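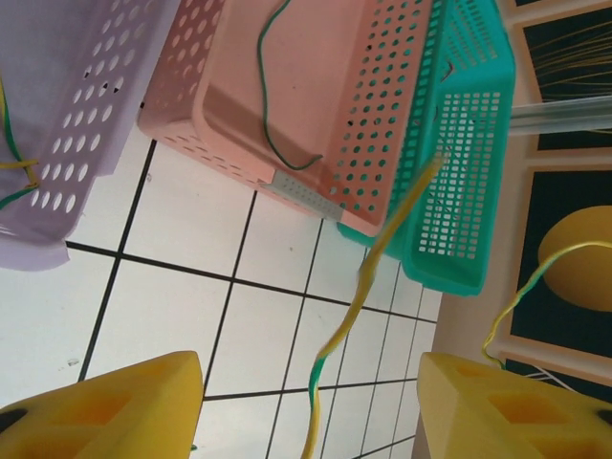
Nidia Huaranga wrote back on the draft of these notes that the color of a basket is the least reliable label in a shop, and that if the talk recommends color it should say what happens when a basket cracks and the supplier has changed the range. Agreed. Slide 5 now deals with it.

Speaker notes, version 2
Title: Short lengths: storing wire and cable in open baskets
Speaker: Majdi Nimri
Running order: eight slides, then questions. Clicker is on the lectern side.

SLIDE 1. Baskets and wire

Leave up while people sit down. Lavender, salmon pink, teal. Three patterns of opening: rounded ovals in a grid on the lavender, small round holes on the pink, a tighter lattice on the teal. Mention the hole patterns now, they come back on slide 4.

Point out the yellow and green striped insulation over the lavender wall and the thin dark green wire across the pink face. Different colors, same container type. The talk is limited to this class of material: flexible cable and single wire, cut lengths, no reels.

Definitions to give out loud:
Short length – anything under the length the shop normally cuts for a job, kept because it may still be used.
Offcut – a short length with no expected use. Goes to scrap and is outside the talk.
Tail – the part of a cable that hangs outside its container.

SLIDE 2. Where the numbers come from

Stock check at the Hungate shop, January. Every short length on the shelves and under the benches was pulled, measured and logged. Total 1,340 pieces. Of those, 105 had no identification at all: no print on the jacket, no tag, no matching reel in stock. They were scrapped.

Say clearly that this is one shop and one check. It doesn't give a rate. A shop that buys by the reel and cuts in-house will have a different mix from one that receives made-up leads.

Lengths were measured on the bench against a fixed steel rule, pulled straight by hand, rounded down to the nearest inch. Coiled pieces were uncoiled first. Measuring a coil by counting turns gave results that didn't repeat between two people, and the method was dropped on the first morning.

SLIDE 3. Why wire leaves the basket

Three mechanisms. Take them slowly, the rest depends on them.

(a) Spring. A cut length keeps the curve of the reel it came off. Put it in a container narrower than that curve and it pushes against the walls until an end clears the rim. Stranded flexible cable does it weakly, solid core does it strongly.

(b) Snagging. The free end goes through a hole in the wall from inside. When the basket is lifted or slid, the end catches on the next basket or the shelf edge and pulls out more length.

(c) Overfilling. Above two thirds full the top layer has nothing holding it down. The fill line on our baskets is a strip of tape on the inside wall at two thirds height.

Of the three, (c) is the only one fixed by discipline. The other two are container selection and preparation of the cable.

Likely interruption here: why not a lid. A lid solves (a) and (c). It also stops people from putting things back. We ran lidded boxes at Pillitz for one quarter and the short lengths moved to the bench top. Keep the answer to that.

SLIDE 4. Wall openings

Compare opening size with the outside diameter of the smallest item stored. Rule used at Hungate: if the bare end fits through the opening, it doesn't go into that basket uncoiled.

Perforated walls have real advantages. Contents can be seen from the side, dust and clippings fall through, and a tag can be tied on anywhere. A cable tie through two adjacent holes makes a tag anchor that survives handling better than adhesive on a textured or curved wall.

Disadvantages: see (b). Also, fine clippings fall out of the bottom if the base is perforated too. On a tiled floor they're easy to see and sweep. On a rubber mat they bed in. If the base is open, place a flat liner in it, cut from any sheet stock. We use offcuts of polypropylene sheet.

Lattice openings with square corners hold a free end more firmly than round holes. A strand gets into the corner and stays there. For fine stranded wire with unterminated ends, round or oval openings are preferable, or a solid-walled tub.

Heavier cable: the opening pattern is irrelevant, look at the rim. A flared rim spreads the load where a tail crosses it. A thin unflared rim leaves a mark in a soft jacket if the cable is left hanging over it under its own weight for weeks. Cosmetic in most cases, but a marked jacket has to be inspected before use, and that costs more time than the piece is worth.

SLIDE 5. Color

Two color systems are in play and they must be kept apart.

The insulation color belongs to the wire. Green and yellow striping is used for protective ground in many wiring codes, and plain green is accepted for it in North American practice. Sort ground conductors by cross-section like everything else, but keep them out of mixed baskets, so that a striped piece is never picked up as a handy length for another function.

The basket color belongs to the shelf. It should carry one piece of information only. At Hungate it carries the length class. At Pillitz it carried the gauge, and the people who moved between the two shops made predictable errors for a month.

Nidia's objection: replacement baskets don't always come in the same shade. The fix in use is a written tag on every basket, with color as a secondary cue. If tag and color disagree, the tag wins. Never put a basket into service on color alone, including for one afternoon.

What goes on the tag, in order: length class, gauge or cross-section, conductor type, date of last check. Block capitals. Tag at the lower corner of the long side, so that it can be read with the baskets nested or leaning. A tag at the rim is covered as soon as anything is hung over it.

SLIDE 6. Preparing a piece before storage

Procedure, read it as written:

Cut the damaged end square.
Wipe the jacket if it's been on the floor.
Measure, round down.
Coil in the natural direction of the curve. Minimum coil diameter eight times the outside diameter for flexible cable, or the maker's figure if there is one.
Secure with one hook-and-loop strap. Two straps above 100 inches.
Tuck the free end under the strap.
Write the length on the strap or on a flag of tape next to it.
Place flat in the basket, strap up.

Single wire under 20 inches isn't coiled. Bundle by color, one strap in the middle, ends cut level.

Time per piece was between one and two minutes once people were used to it. Slow for a low-value item. The argument for doing it is the search time saved later, and I don't have a clean measurement of that. Say so if asked. Echeverri have run a comparison in their own stores and may publish it.

SLIDE 7. Floor and shelf

Baskets with tails shouldn't stand on the floor in a walkway. The loop of cable that lies flat at the end of a shift gets caught by a foot or a cart wheel at the start of the next one. If floor placement can't be avoided, put the baskets against a wall, with no cable beyond the basket footprint.

Stacking: empty baskets of one model nest. Filled baskets of mixed models don't stack, they lean, and the lower one deforms along the long wall. Deformation is slow and mostly recovers when the load comes off, except at cold temperatures, when the plastic whitens at the corners of the openings. A basket with whitened corners is taken out of service.

Shelf spacing: basket height plus one hand. We took out one shelf in each bay to get there and lost less capacity than expected, as the old top layers had been half air.

Shelf depth should match the long side. Baskets turned end-on hide the tag.

SLIDE 8. Maintenance

Quarterly check by one person with a list. Tip out each basket, compare the contents with the tag, strap anything loose, scrap anything unidentified. Don't combine it with the annual count, which needs different records.

Open items:
Gosine's bin with a split-brush opening. Samples are on order. It should deal with spring and snagging together, but the brush may pull at bare strands.
Printed tags versus handwritten. Printed ones are easier to read, and they weren't updated as often.
Whether pieces shorter than 10 inches should be kept at all. More than half of the short single wire logged in January was in that class, and I'd expect most of it to be scrapped at the next check.

QUESTIONS

Tangling in transport: use solid tubs, decant on arrival.
Static: outside scope, refer to the shop's own procedure.
Coaxial cable: treat as heavier cable, coil at the maker's minimum bend radius, don't strap tightly enough to flatten the jacket.
Fiber: not in baskets.

Handout has the slide 6 procedure on one side and the tag layout on the other. Copies are in the folder at the back door.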